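Where the Chopsticks Live

By Valentina Navarrete
2020-11-13

The drawer was the problem. For years my family kept every eating tool we owned in one long drawer next to the stove, and every dinner began with somebody digging through it. I wanted to know how other households handle this, so I asked readers of this magazine to write in. We got 32 letters. Most of them described the same thing: a plastic caddy with holes in it, kept out in the open, on the table or within reach of it.

Mal-soon Yoo has used one since May. "I don't set the table anymore," she told me. "I put the caddy down and people take what they need." Spoons go in bowl end up and chopsticks stand behind them.

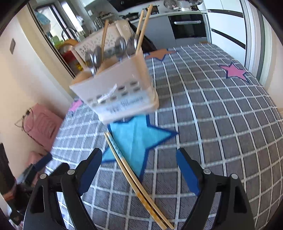 Choosing a caddy

Florian Frei sells kitchen goods at Lunde, a small shop that carries the Kamance and Moner lines, and he gets asked about caddies more than he expected when he opened. His first question to customers is whether they air-dry. If they do, he wants to see holes, and a base that lifts off for washing. A closed jar looks nicer on a counter, he said, but water sits in the bottom of it.

His second question is length. Chopsticks are long and light, and a shallow caddy tips once a few pairs lean the same way.
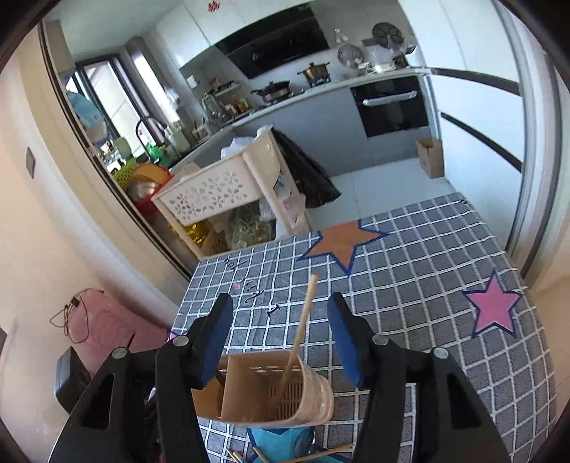 Divided models help with that. One section takes the tall things and the other takes whatever is short and heavy – spoons, mostly. Frei also tells people to peel the product label off before the first wash. Paper that has been through hot water leaves glue behind, and the glue collects dust.

Renato Henríquez wrote to us about wooden chopsticks in particular. He cooks for four and washes by hand. His pairs dry flat on a towel overnight and go upright in the morning, thick ends down. He throws a pair out when the tips darken or feel rough, and he keeps new ones in their wrapping until they are needed.
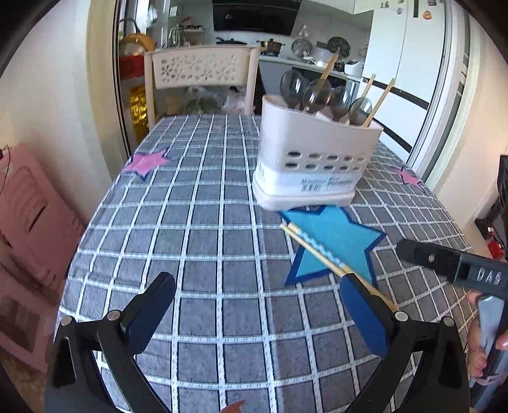
He also made a case for the tablecloth. On bare wood a dropped spoon rings through the apartment, and his neighbors have small children. A cloth with a busy print hides soy sauce between washings, and his gets washed every second week.

Where the caddy stands matters less than whether it goes back there. Benito Paredes moved his from the counter to the middle of the table and then to one end, near the wall, where it stopped getting in the way of the soup pot. It has stayed put since.

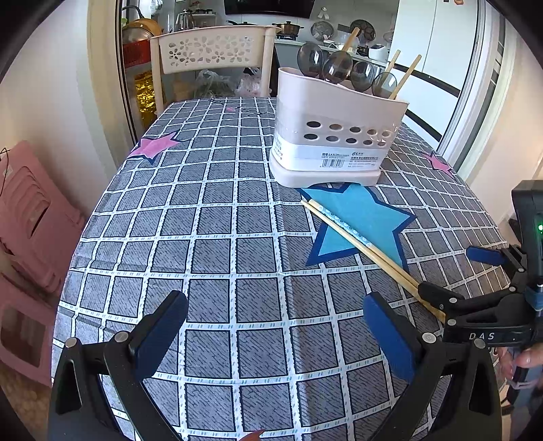

Spoons and chopsticks in a perforated holder, with a wrapped pair lying on the blue star.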